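October, evening

Card sorting again. Marta wants 200 good examples of the two arms filling the clear organizer with the VIP cards, and she wants them with variety, meaning I keep shuffling the colors and pretending it's a skill.

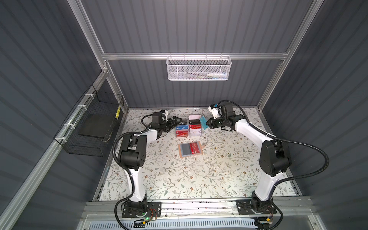

My left hand has started to think it is a gripper. I picked up toast with it at breakfast, very slowly, from the side. Hryhorii Koval threw out 6 of my runs for "hesitation." I'd like to see him drive.

The tan case is its own misery. Both grippers have to come at it from either side, and I get impatient with the right one.

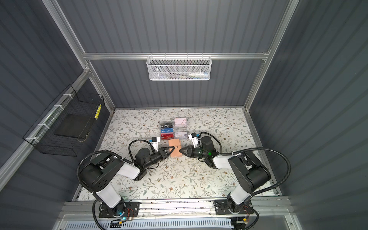

Page last changed: October, 11:40 pm

30 more tomorrow, then Volodymyr takes over the controls. Must buy hand cream.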